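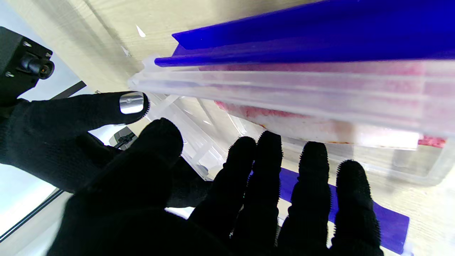 # Turning cameras off on purpose

July 1, 2021

So the dropout runs are finally done, and I've been wanting to write this up for weeks! Short version for the people who only come here for the short version: if you randomly blank out one camera while you train, the two-arm policy gets a lot less fussy when a view goes bad later. Long version follows, with the boring parts left in.

The setup hasn't changed much since January. Two arms, two black gloved hands, a small clear container, and the job is to reach in and get the red piece out without sending the container skating across the table. We have a fixed camera watching the workspace plus one at each wrist. Three views sounds like plenty, right? That's what I thought too. The trouble is that a wrist view is full of hand. You get a big dark palm and some fingers, and the thing you care about is behind frosty plastic with highlights all over the ridges.

Our first policy (Callum named it Dernton, after the town with the bad bakery) was trained on all three views all the time. It learned to lean on the fixed camera almost completely. We checked by covering the wrist lenses, and it barely cared. Then we covered the fixed one and it just sort of drifted upward and stayed there, like it was waiting for a bus.
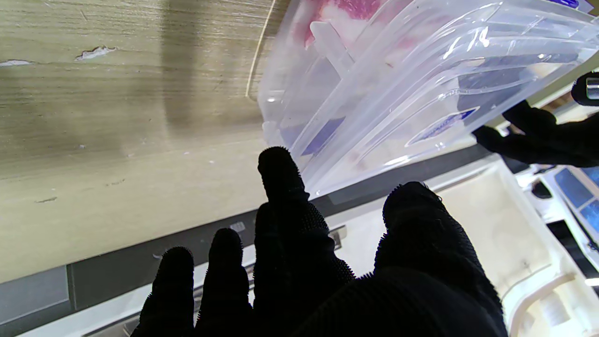

Ravindra Malhotra asked under the last post whether we couldn't simply drop the wrist cameras, if the policy was ignoring them anyway. He said his own group spent a whole winter on extra views and would have been happier with one good one.

Fair question, and we did try it. The fixed-only version (that one's Sukeo) is fine at getting the hands near the container. Where it falls down is the last little bit, when the fingers go past the rim. From the side, a fingertip just inside the wall and a fingertip just outside it look nearly the same, and black fingers in front of other black fingers don't help. Sukeo would close on the wall of the container and be very pleased with itself.

## What we changed

The change is tiny. For every training clip we roll a die and either leave all the views alone or replace one of them with flat gray. The whole clip, too. Éabha tried it frame by frame first, and the policy just learned to remember the previous frame and sail through, so that was a week gone. Blanking a whole clip means it has to make do.

Everything else we kept the same so the comparison would be clean:

- 201 demonstrations, all teleoperated, same two operators (we planned on 200 and somebody kept going)
- image features from the same small encoder, one copy shared by all cameras
- a checkpoint every 1000 steps, and we always evaluate the last one, no picking favorites

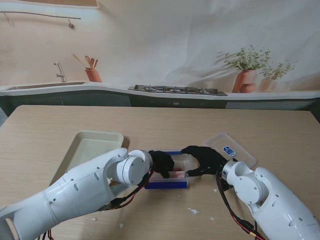 The evaluation is where I got stubborn. I wanted the container nudged and turned between trials, the lid left lying on the table in some of them, and the kitchen print behind everything left exactly where it was, so that if a policy was using the printed stove as a landmark we'd have a chance of catching it later. Anju thought I was being paranoid about the print. Then she moved it over by a hand's width one afternoon and Sukeo reached for a spot in midair. Point to me!

The dropout policy, which is called Gatchalian for reasons that made sense at lunch, coped with the moved print much better. It still started its reach slightly off, but once the wrist cameras had something useful in them it corrected. I didn't expect that part at all. We were after robustness to a dead camera, and we got some robustness to a lying background thrown in.
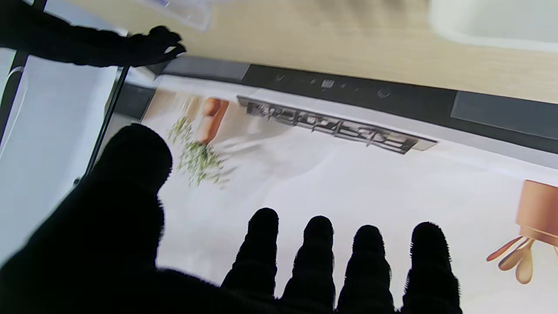

It isn't all good news. Gatchalian is slower. It hovers before it commits, and the hovering is worst when a wrist camera is mostly looking at the print, with all its knobs and grates and herbs, and hardly at the container. My guess is that it has learned to trust the wrist views a bit too much now. Harish thinks it's just undertrained and wants some 3000 more steps before anybody draws conclusions. We have a coffee riding on it.

Next on the list is blanking two views at once, and also a softer version where we blur a view instead of graying it out, closer to what a smudged lens does in real life. I also want to try different blanking rates for the fixed camera and the wrists. Right now they're equal, for no better reason than that it was one line of code. If you've tried uneven rates on a two-handed task, please tell me what you used, I'd love to skip a few runs.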